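Chapter 8
Planning a Community Social Evening

People have been gathering to eat, dance and meet strangers for as long as there have been villages, and the wonderful thing is how little the basic recipe has changed! In this chapter we look at how a social evening is put together, from the first guest list to the last song.

Our main case is the autumn supper dance in Jilcombe, started by Emese Veres and Dénes Halász. They wanted newcomers and old neighbors at the same tables, so they sold 60 tickets one at a time - no couples' tickets, no group bookings - and drew the seating by lot. By September of the following year the hall was full at 100.

You will meet three ideas again and again: the host, the mixer and the pause. A mixer is any activity that gets people talking to someone new. A pause is the quiet stretch afterward, when they decide whether to keep talking (and this is where the good stuff happens).

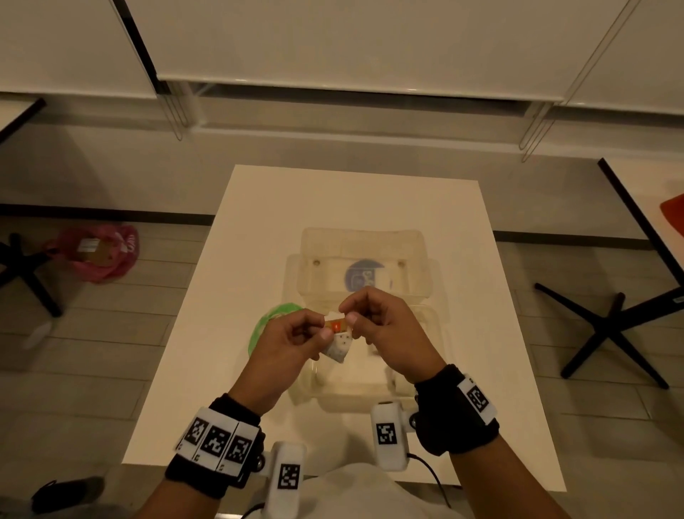
Page 100

Before reading on, think of a party you really enjoyed. Who spoke to you first? How long did it take before you felt at ease? Jot down your answers, as we will come back to them when we compare Jilcombe with the street dances of Kesavau.

Related chapters
Music and the Shape of an Evening
Hosts and Guests in Kesavau
Festivals on a Small Budget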